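Unit 2: Reusable Crates and Container Geometry
Materials Handling, course notes, K. Waaka
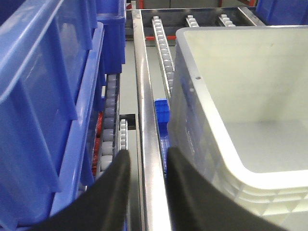
Returnable plastic crates are specified by outside footprint first, because the footprint decides how many fit on a lane, a pallet or a dolly. Inside volume comes second and is always smaller than students expect. Wall thickness, rim width and rib depth all come out of the footprint. Most of the stiffness of a molded crate is in its rim and ribs; the panels between them can be thin. The blue crate has a thick reinforced rim and vertical ribs on the outer wall, and light passes through the thinner panels. The white crate combines a broad rounded rim with molded ribs and triangular webbing on the outside, while its inner walls and floor are smooth. Keep this division in mind for the worksheet: ribs outside, smooth surface inside.

Terms

Footprint: length by width at the widest point, normally the rim.
Nesting: empty crates sit one inside another. Requires tapered walls.
Stacking: loaded crates sit one on another. The load passes through rim and corners.
Tare: mass of the empty crate. Weigh it; do not take it from a catalog.

Wall loading

A side wall carrying loose goods is pushed outward, with the greatest pressure near the floor. The rim ties the top edge of the wall and limits bowing at mid-span. A vertical rib stiffens the wall between floor and rim. Diagonal webbing resists racking, that is, the change of a rectangle into a parallelogram when the crate is pushed at one corner.

Color

Color is a sorting code only and has no fixed meaning between sites. In the Treloar case, blue is used for outbound goods and white for returns. In the Zurneck case the code is reversed. State the code in your report before using it.

Worked problem

A crate and its contents have a gross mass of 22 kg. The tare is 2 kg. Find the net mass, then the net mass of a stack of three identical loaded crates.

Net mass per crate: 22 - 2 = 20 kg
Stack of three: 3 x 20 = 60 kg
Load on the bottom crate's rim: 2 x 22 = 44 kg

The last line uses gross mass. Using net mass there is the usual error.

Before the Saturday lab

Read the Pidum case, pages 136 onward. Bring a tape measure and closed shoes.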